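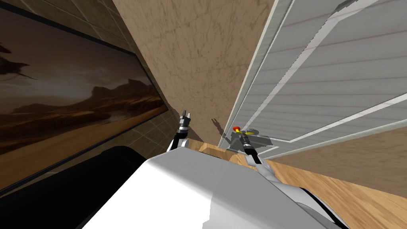

Slide 1. Simulated run, two-arm unit, view from above the body.

Speaker notes: Acceptance rules for simulated manipulation runs
Drernel working practice, Astuvbridge session, August

Slide 1 (leave up while people sit down)
Introduce the scope. The talk covers the rules we apply before a simulated run may be cited in a safety file. It does not cover physical commissioning, which has its own procedure and its own session after lunch.
Point to the right gripper, with the small red-orange and yellow object at its tip. The left gripper holds nothing. Ask the room which arm the run record should describe. The answer under our rules is both. An idle arm is still a moving mass with a reach, and its state is recorded at every checkpoint.

Slide 2. Terms
Run: one continuous simulation from reset to stop.
Scene: the room, its surfaces and all loose items, under one version number.
Checkpoint: a point in a run at which the full state is written to the record.
Rejected run: a run that breaks one of the rules on slides 3 to 6. It is kept and marked. It is never deleted.
Read these out slowly. At Hastport most of the argument came from two teams using "scene" in different senses.

Slide 3. Rule one: fix the scene before the run
The scene version is frozen before the first run of a batch. A change to a wall position, a floor level, a surface friction value or a collision shape makes a new version. Changes to colour or texture also make a new version where any camera feeds the controller. If no camera feeds the controller, the change is logged and the version stands.
Expect a question on lighting. Lighting is treated as texture. Shadows of the arms fall on the surroundings in our renders, and a vision model will respond to them whether or not the designer meant it to.

Slide 4. Rule two: state the gripper at each checkpoint
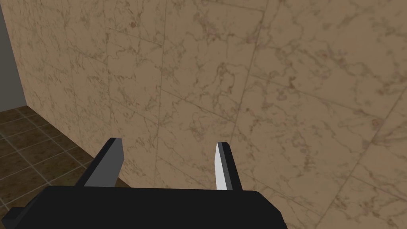 The gripper state has three permitted values in the Ryu record format: open, closed empty, and closed on item. "Ready" and "idle" were withdrawn because they describe the controller and say nothing about the fingers. At the checkpoint on screen the two fingers are apart with nothing between them, so the entry is "open". The wall beyond them is not a target and is not entered as one. Its distance from the fingertips must come from the state log and may not be judged from the render, however clear the joint lines look.
Measured opening goes in the next field, in millimetres, to one decimal place. A blank field is a rule break. Zero is a value and must be typed.

Slide 5. Rule three: clearance to fixed surfaces
Minimum clearance between any part of the arm and any fixed surface is 40 mm during free travel. During a planned approach the limit may be lowered, but the lower figure is written in the plan before the batch starts. It cannot be added afterwards to rescue a run.
Clearance is computed from the collision shapes. Where the collision shape is simpler than the visible shape, state by how much. A finger with a tapered tip is often modelled as a plain box, and the box gives the safer figure. The reverse case, a collision shape smaller than the part, is not accepted at all.

Slide 6. Rule four: batch size and reporting
A batch is at least 400 runs on one scene version. Report every run in the batch, with seeds.
Worked case: the Hastport batch had 477 runs, of which 43 were rejected. The first draft of that report gave the success rate over the remaining 434. Under the rule the rate is given over 477, with rejected runs counted as failures. The second figure may follow in brackets if it is labelled.
Pause here. If anyone wants the reasons for the rejections, they are listed in the handout by rule number.

Slide 7. What the rules do not give you
A clean batch shows that the controller met its limits in that scene version. It is not evidence about a real floor, a real cable or a worn finger pad. The safety file must keep simulated and physical results in separate sections, with no combined totals.
Open point: whether contact between the two arms should have its own clearance figure. At present rule three is silent. Comments on the draft wording to the Astuvbridge office.

Questions, then break.

Related items
Ryu record format: field list and permitted values
Scene version numbering, short guide
Physical commissioning: notes for the afternoon session
Handout: Hastport batch, rejected runs by rule

© Drernel, Astuvbridge | Contact | Back to top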